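Nuria Urquijo
A small thread about my workbench, which I have finally put in order. It took me most of February. I write it down for the people who asked me about the green surface. 1/

First, the room. It is on the upper floor in Sultulau, over a shop which sells paint. Before, I had one long table with everything on it: the soldering iron, the post, my lunch, the things of other people waiting for repair. I could never find the small screwdriver.

I repair little electrical things for the neighbours. Radios, lamps, keyboards, sometimes a toy. It is not my profession, but I do it with care and I am a bit proud of it.

So I decided to divide the table by colour. Grey is for work, green is for what waits. If a thing is on the green, I do not have to think about it yet. If it is on the grey, it must be finished before I go home.

I took the idea from the training workshop at Volenard, where I did an evening course. At first I found the idea too strict. After a month I wanted the same at home. 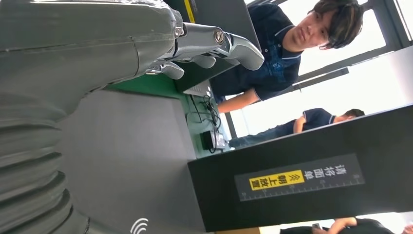
The difficult part is always the cables. You put one power adapter on the green part and by the evening the black cables have gone everywhere, as if they were growing. I have tried three methods and I will tell you the results.

Method one: cable ties. Very neat, but then I need the cable again and I must cut the tie. In one month I used a whole bag. I felt bad for the waste and I stopped.

Method two: a big box for all cables. Please do not do this. A big box is only a tangle with walls. I lost one afternoon in that box looking for the lead of a Rostier lamp, and it was hanging on the door.

Method three, the one I keep now: each adapter has its own cotton bag, with its cable rolled inside. On the bag I sew a little label with the voltage. My mother gave me the cloth, it was an old curtain with pears on it.

I have 35 bags at this moment. Yes, I counted, because I wanted to know how long the shelf must be. The shelf is 9 centimetres too short, so the last bags live on a hook.

About the label: write also which machine it belongs to. A voltage alone is not enough. Last winter I had four black adapters which looked like brothers, and only one was right for the radio of Mr Segura downstairs. I tested them one after another with the meter and it was quite boring.

Somebody asked what the green surface is made of. Mine is a rubber mat which I cut with a long knife. I paid 50 for the roll and there was enough left for the windowsill. The grey is simply paint on the old wood, two coats, and I waited a night between them.

If you paint it yourself, choose matt paint. The first time I took a shiny one and the lamp was reflecting in my eyes all the time. I had to sand it and begin again — my arms remember it well.

Small rule for keyboards, as I get many of them: keep the keyboard and its cable on the same side of the bench. I once gave a keyboard back without its cable, and the lady walked up all the stairs again to tell me. She was kind about it, but they are steep stairs.

Another rule is for the end of the day. At seven in the evening I look only at the grey part. When it is empty I switch off the lamp. The green part can be as untidy as it likes until the morning, otherwise I would tidy for ever and repair nothing.

What I still do not know is where to put long extension leads. They are too thick for the bags and too heavy for the hook. For now they are rolled under the chair and I kick them every day. If you have a good solution, please write it to me, with a photo if possible.

Edit: several people want the pattern for the bags. There is no pattern, it is a rectangle folded once, with a string at the top. I will draw it this evening and put it under this post.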